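Operators wanted: handheld gripper demonstrations (part-time, paid)

Usard is looking for people who will help us to collect demonstrations for a robot learning system. The work takes place in our collection rooms at Hesten and starts as soon as we have filled the first group. We need 5 persons now, and we will probably open a second group later.

Print this page | E-mail this page

What we do

Our company develops software which lets a robot arm handle ordinary household and shop goods. The software learns from examples made by people. A person takes a gripper in the hand, with a camera mounted on it, and does a small task: picks up an item, puts it somewhere, opens it, folds it, hands it over. The camera and the finger positions are recorded during the whole task. Later the recordings go to the training team in Zomley, and there they become a part of the data for the learning system.

The project has the name Procházka. It has run since October and it is mainly about soft and difficult things. Hard boxes and bottles we have already in good quantity. What we still miss are bags, wrappings, cloth, nets and everything else that changes its shape when you touch it. The goal for this stage is 2000 accepted demonstrations, and at the time of writing we have 1599.

What you would do

In a normal shift you work at one station with one task sheet. The sheet says which items are used and what counts as the start and the end of the task. You prepare the items, start the recording, do the task, stop the recording and mark it as good or bad. Then you put the items in a new position and begin again. An operator with experience records up to 200 short demonstrations in a week, but we do not pay by the piece and we do not want anybody to hurry.

Thin plastic is the hardest category for most people. It slides between the fingers of the gripper, it folds over itself, and very often it comes so near to the lens that the rest of the table is hidden.

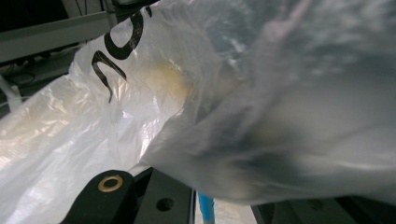

You must learn to continue calmly when your view is poor, and to bring the gripper back slowly until there is something useful to see. A demonstration with a small hesitation is welcome. If you drop the item and pick it up again, this is also welcome, please do not stop the recording for it. What we cannot use are demonstrations where the free hand helps the gripper, or where the operator pulls so fast that the position tracking is lost.

Besides the recording itself you will spend part of the shift on these duties:

- checking the lens and the finger pads before each series
- reviewing your own recordings from the previous shift
- writing short notes about tasks which are unclear or badly described
- keeping the items of your station complete and in order

Whom we look for

You do not need a technical education. Among our present operators there is a former seamstress, a student of geography and a man who repaired pianos, and all of them do very good work. You should have steady hands and patience with repeated tasks. The gripper is not heavy, but you hold it for long periods, so please consider this if you have problems with the wrist or the shoulder. Left-handed people are especially asked to apply — we have too few recordings from them.

You must be at least 18 years old and you must be able to read task sheets in English. Spoken English on a basic level is enough.

What we offer

The contract is part-time, with shifts of four hours in the morning or in the afternoon. You can choose your shifts two weeks before. There is a break of ten minutes in every hour and it is paid. The training takes two days and is paid with the same rate as the normal work. We will send you the rate together with the invitation, and it does not depend on how many of your recordings are accepted.

About the recordings

The camera looks at the gripper and the items. Your hands and sleeves can appear in the recordings, and sometimes your voice can be heard. Before the first shift you will receive a consent form where all this is explained, and you can ask for as much time as you need to read it. Please do not wear rings or a watch at the station.

How to apply

Send a short letter to Kamil Zelenák at the Usard office in Hesten. Write a few sentences about work or hobbies where you use your hands, which shifts would suit you, and if you are left-handed or right-handed. A long CV is not necessary. We must receive the letter by Sunday, December 13, 2020.

Selected applicants will be invited to a trial of one hour. You will try the gripper with three or four tasks, one of them with a plastic bag — it goes badly for almost everyone the first time, and we do not judge you by it. You will get our answer within a week after the trial, also if it is negative.

Shares: 5 | Comments: 0

Contact | © 2020 Usard | Back to top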